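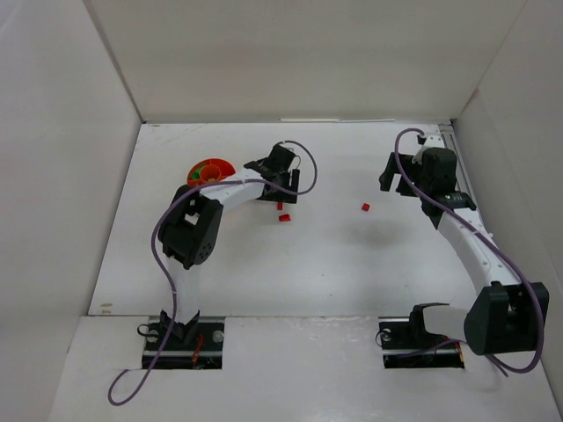

Fig. 1. Work area with a white table and three white walls.

Lecture 2: Light and color of walls in small workrooms

Course teacher: Eskil Sandberg

Last time we spoke about windows. Today we continue with the surfaces, which many students forget when they plan a room.

A white wall sends back most of the light that falls on it. A dark wall keeps most of it. Therefore the same lamp can give a good result in one room and a poor result in another. In the Fetton workshop in Honditdale we measured 200 lux on the bench when the walls were dark green. In July the walls were painted white, and with the same lamps we measured 717 lux.

Please note the difference between matte and glossy paint. Glossy paint makes bright spots which disturb the eyes, especially for persons who sit many hours at the same place. For walls near a table I recommend matte.

Homework for Wed 15 September: read page 33 in Engström and make a drawing of one room in your home. Write on it the color of each wall and where the lamps are. Students from the Fitilstead group can hand in on paper.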